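Colored block (teaching aid)

A colored block, also called a color cube or counting block, is a small solid used in early teaching, play and simple sorting tasks. Most sets consist of cubes with a single color on all six faces. The blocks are used loose on a table or floor and, unlike construction bricks, have no studs, slots or magnets. Stability in a stack depends only on the flatness of the faces and the friction between them.

Terminology

The word "block" covers any solid in a set, including prisms and half-cubes. "Cube" is kept for pieces whose edges are all equal. Trade lists often mix the two terms. In older school catalogs a "color set" meant a box in which color was the only difference between the pieces, while a "form set" held pieces of different shapes.

Colors

Red, yellow, green and blue are the most common colors in small sets. They are easy to name and, in good light, easy to tell apart. Red and green may be confused by people with some forms of color blindness, and sets meant for testing often differ in lightness as well as in hue. A Diker set, for instance, pairs a dark red with a pale green.

The surface beneath the blocks affects how well they can be seen. Yellow pieces have low contrast on light wood, particularly under warm lamps. Green and red stand out more clearly on the same surface. A matte gray mat is sometimes laid down where all colors must be judged equally.

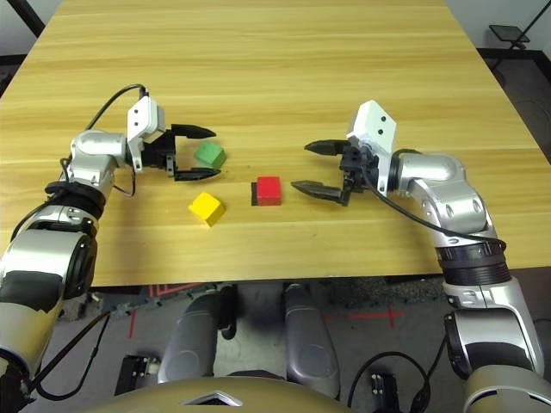 Vol. 4, p. 147

Three blocks in green, yellow and red on a light wooden tabletop. With so few pieces the usual tasks are naming, ordering and placing one color beside another.

Manufacture

Wooden blocks are cut from square strips, sanded, and dyed or painted. Beech and maple are preferred because their close grain takes an even coat. Dye leaves the grain visible; paint hides it but may chip at the corners. Plastic blocks are molded, either solid or as hollow shells, and the color runs through the material. Edges are normally rounded slightly — a step known in the trade as breaking the edge.

The Gasser works produced wooden cubes in batches of 3000, each batch dyed in one color and boxed later with the others. Its stock list gave 408 as the number for the plain mixed box. Karkico, a later maker, sold molded cubes only.

Use

In sorting, the pieces are grouped by color. In sequencing, they are laid in a row to match a pattern. In placement tasks, spoken or written directions such as "left of the green" or "in front of the yellow" are followed. Spacing matters in all three: pieces that touch are harder to pick up singly, and a gap of at least one finger width is usual.

Cristóvão Nogueira's handbook for the Kurnell schools treats placement as a separate skill from color naming and introduces it second. Obsa Gudeta argued for teaching the two together, with no more than three colors at first.

See also

Counting rod
Pattern board
Sorting tray
Stacking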